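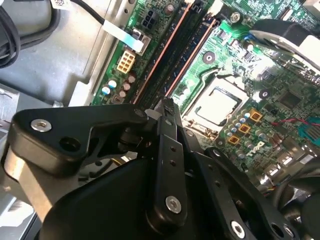
Can a robot arm strip old desktop PCs yet, or is it still a job for hands?

Posted by bench_four
Saturday, July 18, 2026
Section: Workshop and Small Business

I do the tear-down side at a small computer reuse workshop in Grurthorpe. We get office desktops in by the pallet, mostly towers and small form factor machines from schools and council offices. The last lot was 190 machines. Each one gets opened, memory out, processor cooler off, processor out, drive out, and then the board either gets tested or goes in the scrap cage. It takes me 11 minutes a machine if nothing is seized.

My manager has had a quote from a firm called Vimeck for an arm with a two-finger gripper and a small camera at the wrist. Their leaflet says it handles "component recovery from mixed IT equipment". I asked what mixed meant and was told it would be discussed at the site visit.

What I want to know is whether any of this works on real machines. I don't mean a clean board screwed to a plate. I mean a board still down in the case with the cables in the way, two sticks of memory pushed right home, and a different case layout on the next one along. Can it undo the latches on a memory slot? Can it lift the lever on a processor socket and take the chip out without dropping it? Has anyone had one of these on a bench for longer than a demo?

I am not worried about my job, before anyone starts. I would be glad to do less of it. My thumbs are sore by Thursday.

tallow_end

Partly. We had an arm on trial for 23 weeks at a place that does much the same work as yours, so I can tell you how it went for us. It wasn't a Vimeck, so allow for that.

Memory was the best of it. Once the cables were held back it could find the slot, press the latch and pull the module, and it managed that on most of the machines we gave it. The pull has to be straight up. If the fingers closed a little off centre the stick rocked and jammed, and then it stopped and waited for a person. Slots that only have a latch at one end confused it until the supplier changed something.

Cables were the worst of it. A power lead lying across the board is nothing to you, you move it with the back of your hand. The arm either went round it slowly or pushed it about. Ribbon cables were worse because they sit flat and it didn't always see them as something separate from the board. In the end we had a person open the case, unplug everything and tie the loose leads back, and only then pass it on. That was most of the work already done.

Coolers we never let it near. Too many kinds of fixing, and the old paste sticks.

Processors it could do with the cooler off and the surface wiped. Opening the lever was hit and miss. The wire is thin and has to go down and sideways before it comes up, and the fingers slipped off. When it did get the lever up, it lifted the chip out with a suction cup, so ask whether yours would come with one or only the fingers. I wouldn't want plain fingers over a socket with pins in it.

The other thing is room. Look at how big the gripper is compared with the gap it has to get into. In a full tower there is space round the memory. In a small form factor case the drive cage or the fan shroud is in the way, and ours couldn't get down between them at all. Measure the tightest case you get and take the number to the site visit.

On speed, it was slower than a person on every step we timed. It could be left running after we had gone home, but only as far as the first machine that stopped it.

If you go ahead, ask them to do 50 of your own machines, picked by you, with no one touching the arm. Write down every time it stops. A good supplier will agree to that.

Leinonen_repairs

No. Get a decent electric screwdriver and a bench at the right height. Ten years they have been saying next year.

oddsock_rota

I'm on the software side and don't do tear-down, so take this as second-hand.

A lot of the newer arms learn from recordings of a person driving the gripper through the job over and over. They do well on what they have been shown. If all your machines were one make and one model you would have a much better chance, as the slots and connectors would always be in the same place. Is there any way to sort the pallets first? Even a shelf for each of your commonest models might be enough to make a trial worth doing.

I'd also ask what happens to the recordings made on your bench, and whether you pay again when they retrain it. There was a tracking package called Zinevia where I used to work, and the yearly charge for updates was what finished it off.

bench_four

Thanks, both useful. Sorting by model is possible, we half do it already for the test bench. Most of ours are small form factor, so the point about room may settle it. I have asked for the width of the gripper in writing, and the site visit has been put back to August. Will post again when they have been.

Leinonen, I have the screwdriver.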